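Jobs & Callouts / Household & Linen

Wash Room Helper, Part Time, at the Brotel Guesthouse in Nodthorpe

3 min read

Posted Aug 12, 2023 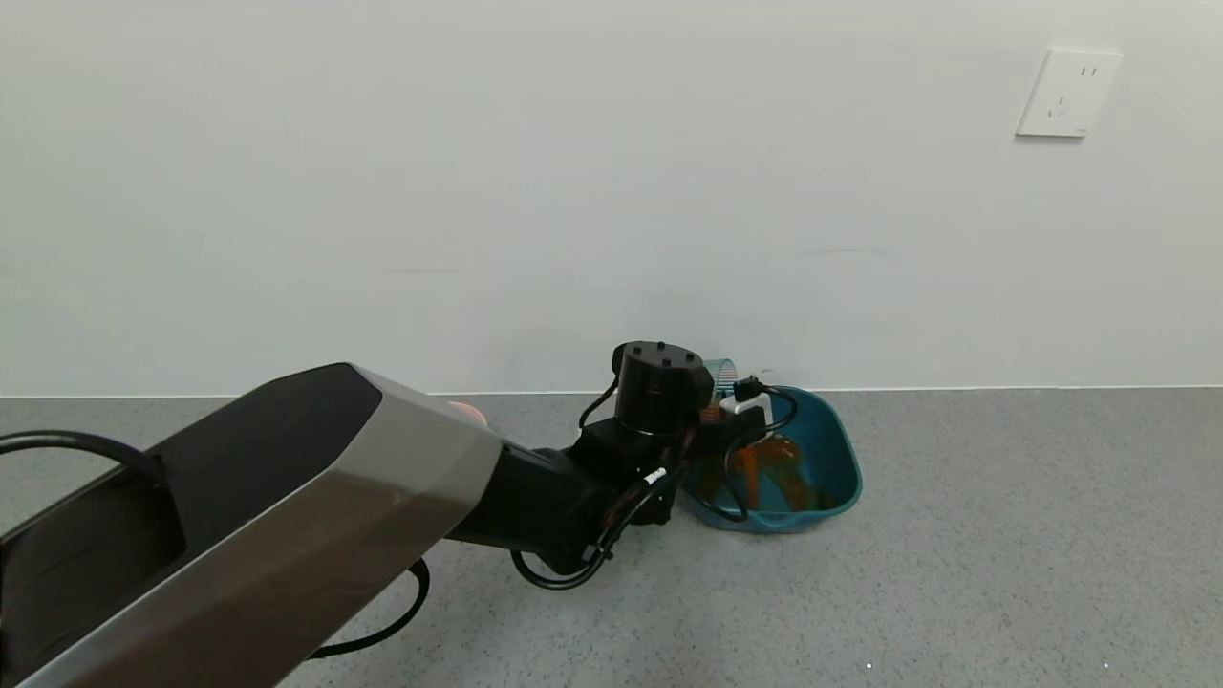

We are looking for a steady, good-natured person to join us in the wash room at Brotel, three mornings a week to begin with, and possibly more once the season gets going. If you like the smell of clean cotton and don't mind being on your feet, please read on, even if you have never done this kind of work for money before. Plenty of us hadn't either.

Brotel is a small guesthouse on the Nava road, just before you come into Nodthorpe from the south. We have been taking in guests for a good many years, mostly walkers and families and the odd wedding party that has spilled over from the bigger places in Barach. The house is old and a bit crooked, and the linen is the part our guests seem to remember. They write to us about the bedspreads! Most of those are colored, and quite a few are older than the people who sleep under them, so a lot of what comes through the wash room can't simply be thrown in a machine and forgotten. It gets done by hand, in plastic basins, one piece at a time, and that is the part of the job we need help with most.

What the mornings are like

You would come in by the side door, hang up your coat and have a cup of coffee with whoever is in the kitchen (we do insist on the coffee). Then the baskets come down from the rooms and the sorting begins. Whites go to the machines. Anything dyed, fringed, knitted or just plain precious goes to the hand wash side, where we keep each color to its own basin. The rusts and oranges are the ones to watch, as some of them will let go of their dye for years and will happily turn a pillowcase peach if you give them the chance. We have a drawer of peach pillowcases. They make very good dusters.

After that it is soaking, pressing, changing the water, and pressing again. We don't wring the old pieces. They get rolled in a towel and carried out to the lines behind the house, or up to the attic racks when the weather is against us, and in Nodthorpe it often is. The last part of the morning is folding and putting away, and there is a right way to stack the shelves which we will show you, and which you will probably improve on. The person who had the job before did, and we still use her system for the bath mats.

There is some floor work too. Basins get emptied and rinsed, the floor gets mopped, and the shelf of soaps gets a wipe and a look over so that we know what to order.

Who we have in mind

Someone patient, mainly. Experience in a laundry, a hotel or a busy family home would be lovely, but we are glad to teach. You should be comfortable bending and kneeling now and then, and lifting a basin with water in it – we fill them only partway, and there is always someone around to take the other side. Please tell us if your skin is bothered by soap or wool wash. We keep gloves in every size and can change products if we need to.

You don't have to be quick. We would much prefer that you stopped and asked about a label or a stain than guessed at it.

Hours and pay

Three mornings a week, with the days settled between us so they fit around school runs, classes or another job. The pay is 300 a week, and there is a thank-you payment of 500 at the end of the season for anyone who has stayed with us through it. Lunch is included on the days you work, and you are welcome to bring your own washing once a week. The first 2 weeks are a trial for both sides, fully paid, and no hard feelings if it isn't for you.

The bus from Barach stops at the end of our lane, and there is room for a car or a bicycle in the yard.

How to apply

Write us a letter or drop a note in at the front desk, whichever is easier. We don't need a formal resume. Tell us a little about yourself, which mornings you could manage, and when you could start – before the end of August would suit us very well. If you have a favorite trick for getting candle wax out of a tablecloth, put that in too, as we have one waiting.

We answer everyone who writes, though it may take us a few days when the house is full. If you would like to see the wash room before you decide, come by any morning and ask at the desk, and one of us will walk you through.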